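Print this page | E-mail this page

Budgeting for hand-held grippers: how many spares for a small produce project?

Posted by Toàn Mạch, Sat 5 October

I'm writing the equipment request for a small pick-and-place project. Operators work with hand-held grippers at an ordinary table and move fruit and vegetables in and out of an open box. The recordings are used later to train an arm. The arm is on a separate request and already approved, so this one covers only the hand-held side.

The current draft has four Sokley units, one spare set of fingertip pads per unit, and a line for consumables. Items are citrus, tomatoes and potatoes, bought locally and replaced when they go soft. Tips are a mix of blue and black at present, and I would like to standardize before ordering.
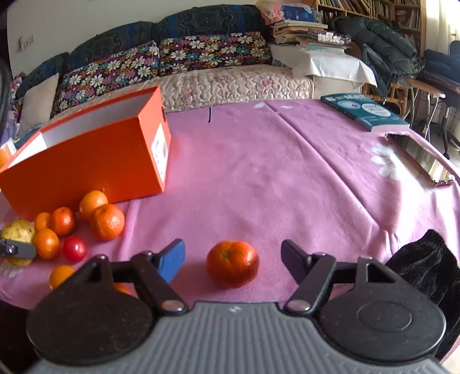
Tangerine between open fingers, blue tip on the left and black on the right.

Finance wants one number that covers the first 15 weeks, with no top-up request in the middle. My doubts are the spare parts, and whether to buy a fifth unit or put the same money into service. The Grerkard quote bundles service and the Sokley quote does not. I have no wear data of my own. Small items sit next to large ones in the same layout, so one finger opening has to cover everything.

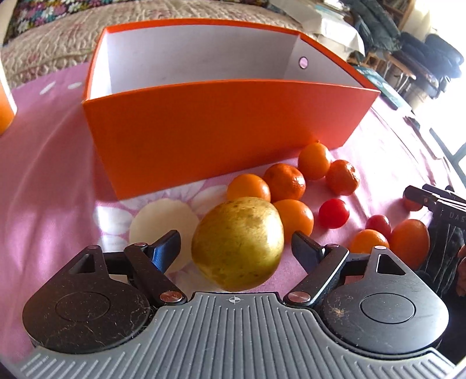
Does the consumables line need to include the produce itself?

Put it on a separate line. Produce is a weekly purchase from a grocery store and usually goes through petty cash or a card, while pads and screws come from the vendor on a purchase order. Mixing them makes both harder to track.

Dorottya Sárközi

Buy the fifth unit. We ran a similar setup with six and the weak point was never the body, it was linkages and pads. A complete spare unit means an operator swaps and keeps going while the other one is on the bench.

For planning I would use these lines:

Units: four in use, one spare.
Pads: two sets per unit, all the same color and material. If the pads differ from finger to finger, you can't tell later whether a change in grip came from the operator or the pad.
Pivot pins and small screws: one vendor kit. Ours was a Cinik kit at $200 and we did not finish it.
Cleaning: brushes and lint-free wipes. Fabric table covers shed, and the housings pick it up.
Freight: get it in writing. Ours was left off the first quote.

On round items, a mandarin is an easy case for parallel fingers as long as the pads are flat and clean.

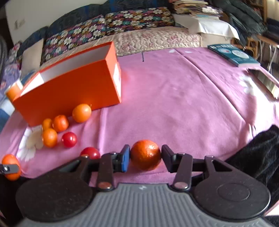
Cherry tomatoes are the harder case and should set your pad spec. Ask each vendor for the minimum closing gap and the pad hardness, and ask for sample pads before you commit. Hầu sent us samples at no charge in August. Sokley wanted a purchase order first – your rep may be more flexible.

I would not pay for bundled service on a tool this simple unless it includes loaner units. Read that clause in the Grerkard quote.

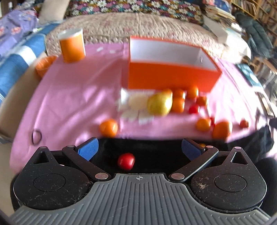
Antigoni Tsolakis disagrees on the service contract: her group skipped it, and then waited on a calibration that only the vendor could do. She would keep the fifth unit and still pay for one calibration visit, placed halfway through the period.

Ngọc Khổng

just get the cheapest ones and buy more of them. pads are pads

Toàn Mạch

Thanks. Going with five units, two sets of pads each and one calibration visit as its own line. Will ask Grerkard about loaners on Monday.

We use cookies to keep you signed in and to measure traffic. By continuing to use this site you accept our cookie policy.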